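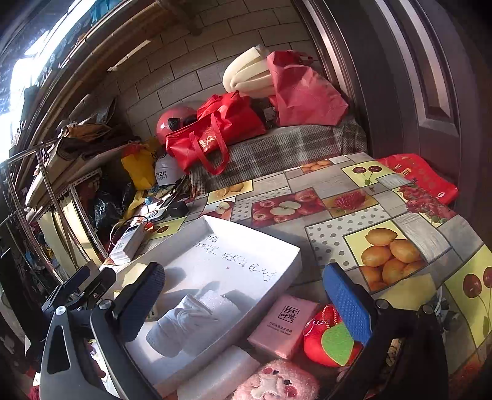

The drawer takes a person less than a minute

Trinidad Mansilla has a test she gives to every company that wants to sell her a robot. She puts a pile of small things on a table, the kind of pile every home has, and asks for the table to be cleared so that a family can eat. She does not say where the things should go. A child of eight would ask one or two questions and then begin.

In February she gave the test to a two-armed machine from Bredus, a firm that until now made equipment for bakeries. The pile had keys, a packet of tissues, a soft toy, some cloth, a shallow tray and a shopping bag. The machine needed 26 minutes. It put the keys in the tray and the tissues in the bag, and both choices were good. Then it folded the bag with the tissues still inside.

"I was not disappointed," she told me. "Two years ago it would have pushed everything on the floor."

Mansilla buys equipment for Alter, a company that runs serviced flats for older people. She would like very much to have a machine that tidies. Her staff spend a large part of each morning picking things up before the real cleaning can start, and it is hard to find people for this work. But she has not signed anything yet, and after three weeks of visits to workshops and laboratories I understand her well.

The difficulty begins with cloth. A cup has one shape, and if you know where the handle is, you know where everything else is. A rolled piece of fabric has a different shape each time somebody touches it. At Plutance, where they build only hands and grippers, I watched a machine pick up the same tea towel again and again. When it caught a corner, the folding went nicely. When it caught the middle, it held the towel in the air and turned it slowly, like a person looking for the label on a shirt.

Soft toys give another kind of trouble. They can be squeezed almost anywhere, so picking them up is easy, but a key ring with a chain will catch on whatever is beside it. One engineer at Plutance keeps a box of such chains in his office. He says he has learned more from them than from any cup.

Then there is the tablecloth. A plain grey table is kind to a machine. A cloth printed with lemons and cherries asks it to decide which fruit can be lifted and which is only colour. The newer systems manage this most of the time. In the Didenko laboratory I saw one close its fingers twice on a printed strawberry, wait, and move on to the spoon.

The Didenko group trains its system on recordings of people doing chores in ordinary rooms, 286 homes so far. The results are better than I expected. With a new table it had never met, the arm put 20 objects into boxes and dropped only a comb. It was slow, and a student stood near the red button the whole time, but she did not press it.

On the shop floor the picture is brighter, mainly for the reason that somebody has already made the mess smaller. Parts arrive in trays and the light is always the same. At the Bredus workshop a single arm packs small goods into cartons from early morning until 4 pm, and the workers near it hardly look up. When the goods are in soft bags, however, a man named on the roster as "helper" stands beside it and straightens them.

I asked Mansilla what she would accept. She does not need speed, as the flats are empty for most of the morning. She needs the machine to leave a thing alone when it does not know what it is. A piece of paper with handwriting on it may be rubbish, or it may be the telephone number of somebody's daughter. Her cleaners always put such papers under the fruit bowl, and she has asked Bredus whether the robot can learn to do the same.

They have promised her an answer before winter. In the meantime she has advertised for two more cleaners, mornings only.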